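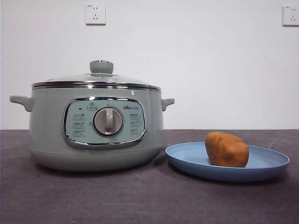

3. 평가 대상 및 작업 구성

3.1 평가 대상 키트

본 절에서는 주방 보조 작업용으로 판매되는 소형 매니퓰레이션 키트 Stakora의 구성과 평가 절차를 기술한다. Stakora는 탁상 고정형 로봇 팔, 평행 개폐식 두 손가락 그리퍼, 손목 카메라, 고정 카메라 및 제어 소프트웨어 Kalico로 이루어진다. 공급사인 Gündoğdu는 키트를 조립 완료 상태로 출하하며, 사용자는 베이스 고정과 카메라 외부 파라미터 보정만 수행하면 된다. 평가에 사용한 키트는 정가로 구매하였고, 펌웨어와 그리퍼 부품은 출하 상태를 유지하였다.

Kalico는 시연 기록, 정책 학습, 정책 실행의 세 기능을 하나의 인터페이스에서 제공한다. 시연은 리더 암을 통한 원격 조작으로 수집되며, 관절 각도, 그리퍼 개도, 두 카메라의 영상이 동일한 시간축에 정렬되어 저장된다. 정렬 기준은 고정 카메라의 노출 시각이고, 손목 카메라 영상은 가장 가까운 시각의 것으로 대응시킨다. 이 방식은 구현이 단순하지만 팔의 이동 속도가 높은 구간에서 두 시점 사이에 위치 불일치를 남긴다. 해당 불일치의 영향은 5절에서 따로 다룬다.

3.2 작업 정의

작업은 가정용 조리기구와 식기를 탁상에 배치한 조건에서 정의하였다. 평가 물체는 표면 특성에 따라 불투명 물체와 투명 물체의 2개 군으로 구분하였다. 불투명군에는 접시와 그 위에 놓인 식재료 모형이, 투명군에는 유리 또는 투명 플라스틱 재질의 소형 용기류가 포함된다. 전기 조리냄비는 두 군 어디에도 속하지 않으며 접근 경로를 제한하는 고정 장애물로 취급하였다. 냄비의 돔형 유리 뚜껑과 금속 테두리는 정반사를 일으키므로, 깊이 추정에 의존하는 비교 방법에는 불리한 조건이다.

각 시행은 접근, 파지, 이송, 해제의 네 단계로 나누어 채점하였다. 파지 단계는 물체가 탁상면에서 분리된 뒤 3초 동안 유지된 경우에만 성공으로 판정하였다. 물체가 손가락 사이에서 회전하더라도 낙하하지 않으면 성공에 포함하되, 회전 여부를 별도 항목으로 기록하였다. 냄비와 접촉한 시행은 이후 단계의 결과와 무관하게 실패로 처리하였다.

3.3 데이터 수집

학습에는 총 3225개의 시연을 사용하였다. 시연 수집은 조작자 2명이 분담하였으며, 두 조작자는 본 수집에 앞서 동일한 연습 과정을 거쳤다. 물체의 초기 위치와 자세는 시연마다 변경하였고, 조명 조건은 고정하였다. 조작자가 중도에 포기한 시연은 학습 집합에서 제외하였으나 원자료에는 보존하였다. 자동 필터링은 적용하지 않았다. Kalico의 기본 필터는 그리퍼 개도가 일정 시간 변하지 않는 구간을 정지 구간으로 간주하여 삭제하는데, 예비 실험에서 투명 물체에 접근하며 조작자가 위치를 미세 조정하는 구간까지 삭제되는 현상이 확인되었기 때문이다. 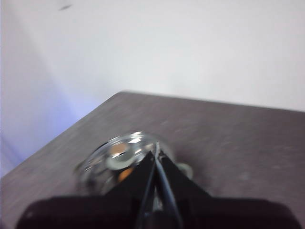
그림 1. 손목 카메라 시점. 투명 물체와 그리퍼 손가락 끝의 중첩. 촬영 및 정리: Plikgate 평가팀

3.4 손목 시점의 관측 특성

그림 1에서 투명 물체의 외곽선은 회색 계열의 탁상면과 대비가 낮고, 하부 윤곽은 모션 블러로 인해 흐려져 있다. 비교적 뚜렷한 단서는 상단 테두리의 정반사 하이라이트와 물체를 통해 보이는 주황색 영역이다. 손가락 끝은 물체의 우측 하부를 가린다. 이러한 영상에서는 단일 프레임만으로 손가락과 물체의 접촉 여부를 판정하기 어렵다.

이에 따라 정책 입력을 두 조건으로 나누어 비교하였다. 첫째 조건은 현재 시점의 손목 영상과 관절 상태만을 사용하고, 둘째 조건은 여기에 고정 카메라 영상과 직전 2개 프레임의 손목 영상을 추가한다. 네트워크 구조와 학습 횟수는 두 조건에서 동일하게 설정하였다. 영상 증강은 밝기와 대비의 무작위 변환으로 한정하고, 블러 증강은 사용하지 않았다.

Stakora의 손목 카메라는 노출 시간을 사용자가 직접 지정할 수 없고 자동 노출만 지원한다. 공급사 문서에는 해당 제한이 명시되어 있지 않다. 외부 조명을 높여 노출 시간을 간접적으로 줄이는 방법을 검토하였으나, 투명 물체 표면의 하이라이트가 포화되는 문제가 있어 채택하지 않았다. 대신 접근 단계의 말단 속도에 상한을 두는 Kalico의 설정 항목을 사용하였다. 속도 상한은 두 입력 조건에 동일하게 적용하였으며, 불투명군과 투명군 사이에서도 변경하지 않았다.

3.5 보정 및 반복성 점검

외부 파라미터 보정은 매 수집일의 첫 시행 전에 수행하였다. 보정판은 키트에 동봉된 것을 사용하였고, 재투영 오차가 공급사 권장 한계를 넘으면 절차를 처음부터 반복하였다. 그리퍼 개도의 영점은 완전 폐쇄 상태를 기준으로 설정하였다. 손가락 패드는 투명군 시행을 시작하기 전에 세척하였으며, 패드 교체는 평가 전 기간에 걸쳐 실시하지 않았다. 단계별 성공률과 실패 유형의 분류 결과는 4절에 제시한다.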